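Lellberg Fold-Down Ironing Board: four months in

Posted April 16, 2025

I have wanted one of those ironing boards that lives on the wall since I was a kid, because my aunt had one behind a little cupboard door in her kitchen and I thought it was the fanciest thing in the world. So when our old Tretley finally gave up (one leg folded in the middle of a pillowcase, iron and all — the carpet will never be the same) I went looking and ended up with the Lellberg.

It comes in a flat box that weighs a lot more than you'd think. Inside you get the board, the wall bracket, a cover, and a bag of screws. The instructions are all drawings, no words, and they're pretty good except for step four, where the bracket is drawn upside down. I had it on the wall the wrong way for a whole evening before I figured out why the latch wouldn't catch. You'll want to find a stud. The plastic anchors in the bag are a joke, and I wouldn't trust them with a coat hook.

Once it's up, though, I love it! One hand to lower it, one hand to push it back, and it doesn't wobble at all when you lean on it. The height is fixed by where you put the bracket, so measure first. I'm tall and I put it a little higher than the drawing says, and my back has been thanking me ever since. My husband says it's too high for him, which is a very handy excuse.

Now the cover. It's thin, it slides around, and it had a scorch mark by the second week. I swapped it for a padded Fakir one with a drawstring and that fixed everything, so just plan on buying one.

My other gripe is the width. Dress shirts and pants are fine, but anything boxy hangs off both sides and you end up shifting it over and over. T-shirts with big prints are the worst, since I press those inside out and want them perfectly flat. For those I still use the bed, with a folded towel underneath.
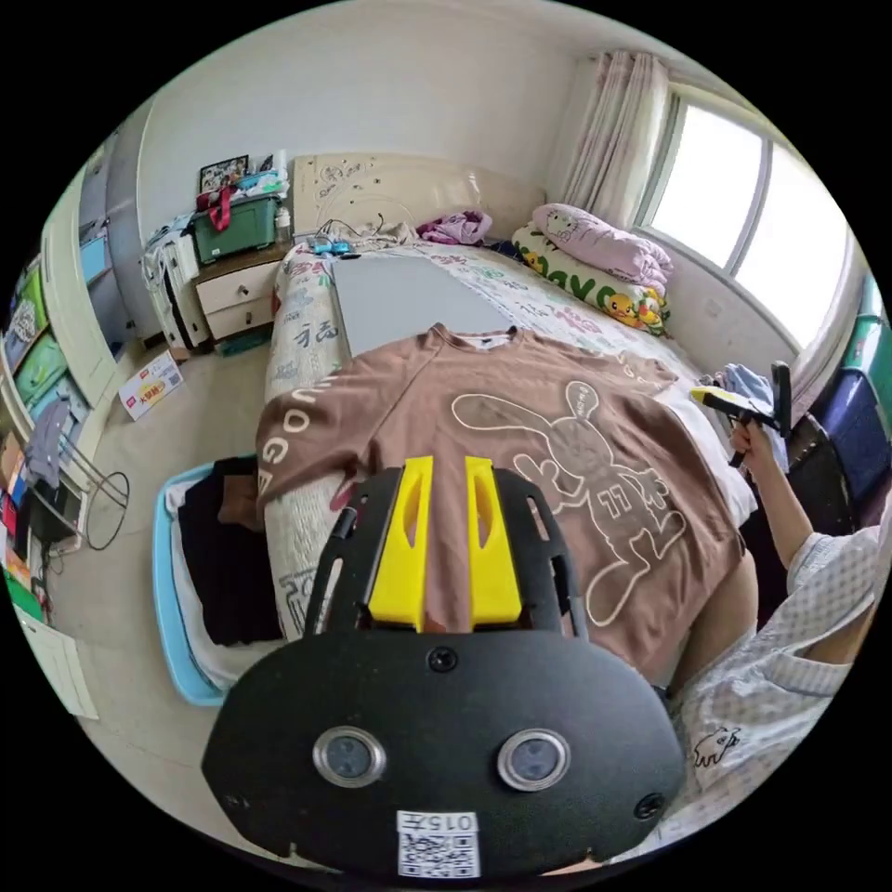 The rabbit tee, laid out flat on the bed.

I do tablecloths that way too, and it's fine, but it would be nice if a board at this price could handle a plain old T-shirt.

Noise: there's a clunk when it locks into place. If your bracket is on a bedroom wall, the person on the other side is going to know you're ironing. I stuck a felt pad where the metal meets the frame and it's much better now.

I did look at the Jasau before I bought this one. It swivels, which I liked a lot in the store, but the one on display had a droopy end already and I couldn't get past it. It was 57 dollars cheaper, so if you only iron before weddings and job interviews it might be all you need.

Would I buy the Lellberg again? Yes, with the better cover in the cart from the start. I'm putting a second one up at my mom's place in May, and this time I'm ignoring step four.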